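Why I said no to the second investor

Many people wrote to me after my last post and asked the same thing: is it true that you refused money? Yes, it is true, and I will try to explain how it went.

Skultwood started in my kitchen in January. We make a simple booking program for small repair shops, the kind with one owner and maybe two helpers. Before that I worked seven years at Tzanetos as an accountant, so I am not a technical person. Ewan Hollis writes all the code. I do the selling, the invoices and the phone.

Our first money came from Chiyo Iwasaki, who had sold her own company and wanted to help someone who was still small. She gave us enough to live for one year, and she asked for one call each Monday. These calls were hard for me in the beginning. She always wanted to know how many shops had opened the program that week, and I always wanted to talk about how many had signed up. By summer we had 74 shops on the list, but only 46 were paying. I was ashamed of this second number and I put it at the bottom of every report.

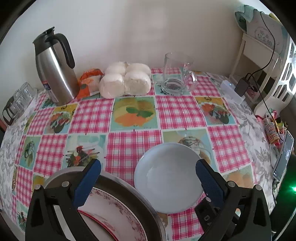 Then Vondov, a fund from Stullongate, invited us. They were very polite and very fast. Their offer was bigger than anything I had seen, but we had to reach 3000 shops in eighteen months, and we had to move there. Ewan made a spreadsheet the same evening. To reach such a number we would need a sales team, and the sales team would eat the money before the product was ready for it. The repair shops also need a lot of help in the first weeks – I still call each new owner myself.

I asked for a smaller amount and a slower plan. They answered that this is not how they work, and I believe them. It was a fair answer.

So we stay where we are for now. Chiyo has agreed to put in a little more, and we raised our price, which I should have done much earlier. Two shops left because of it. Next month I want to write about how we decided the new price, if Ewan allows me to show the spreadsheet.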